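4.2 Changes in the sorting work at Ekgate

The returns room at Ekgate receives shoes that customers have sent back. Before the arms were installed, one worker took each shoe out of its bag, looked for its partner, checked the sole and put the pair on the shelf. The workers called this job "matching". It was considered boring, but it was also the job in which new staff learned the stock. At Irnside, where the same work is still done by hand, new staff begin with matching and stay with it for seven weeks.

Since February, a part of the matching at Ekgate is done by robot arms under the Zedia program. The worker now prepares the table, starts the task and watches. When the arm stops, the worker decides if the shoe should be moved by hand or if the arm should try again. In our interviews this decision was described as the most tiring part of the shift. One worker told us that her hands rest more than before, but her eyes do not rest at all.

We also found that the workers disagree on who is responsible for a wrong pair. The shift leaders write such mistakes under the name of the person at the station. The workers find this unfair, and two of them asked for a separate column in the daily sheet. At the time of writing, the column had not been added.

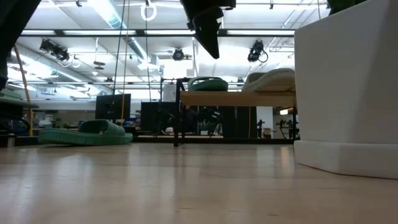
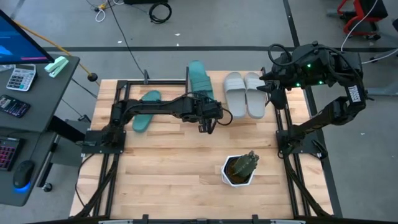 Figure 3. Matching work with slides and slippers, with robot equipment at the table.

The question of attention is more complex than we expected in our study design. We had assumed that a worker beside an arm is either watching it or not watching it. The notes from Ekgate show many states between these two. People listen to the motors while they answer a message, and they look up when the sound changes. A desk stands directly next to the table with the four slippers, and on it are a keyboard, a calculator and a phone with its screen on, so other tasks are within reach during the watching. The managers at Dunstan, who plan to introduce the same program, saw this as a risk and proposed a rule against phones. The workers we interviewed were against the rule. In their opinion, a person who only looks at an arm for three hours becomes slower to notice a problem. Our data cannot decide between these views, but we think that the rule should be discussed with the people at the station before it is written.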